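The needle driver on our Unari bench robot is back in service, and I'm happier about it than I probably should be! Regular readers will remember my grumbling in September, when the left wrist started lagging and every practice knot took two tries.

Valter Peixoto and I finally set aside an afternoon for it on 8th November. We pulled the instrument, cleaned the joint, swapped the drive cable and put it through 30 open-and-close cycles with the arm parked. Then came the part I like, which is running it over a practice surface with bits of thread and watching how the jaws behave when they're spread wide. 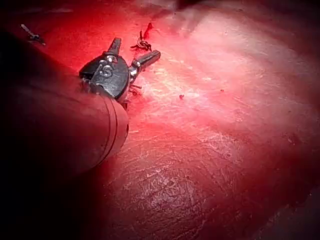 **Instrument Care & Setup - Devau Training Lab**

I go slowly at this stage. I keep the tip hovering just clear of the surface, open the jaws all the way, and look hard at the pins where they meet the wrist. If one jaw creeps while the other holds still, the cable tension is off and the whole thing comes out again (it did, once, and Valter was very patient with me).

The old cable had 196 sessions on it, so I can't complain. Conceição Leitão has moved the wrist check up on the schedule - we'll now do it every 6 weeks, and the sheet is taped inside the tool cabinet door. Please initial it!

If you've booked the bench, the left arm is open for knot practice again. Do home the wrist before you load an instrument, and if the jaws feel sticky, stop and come find me. The spare driver is still out at Rebelo for a new housing, and they haven't given us a return date.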